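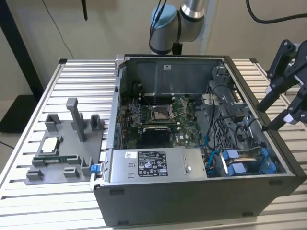

Do You Need a New Computer Every Few Years?

Home | Blog | Archive | Contact

My old desktop was "too slow" according to Bellalance, the shop near me, and the fix they had in mind cost $1,631. I asked what exactly was slow. Silence, then a brochure.

I went home and looked at what I do all day. Email, bills, 23 open tabs I never read. I closed the tabs and removed 2 programs that started up with Windows. Guess what got faster.

Maybe gamers need the upgrade. I don't buy it for the rest of us, and I'm keeping my money until October at least.

We use cookies to improve your visit. Accept | Settings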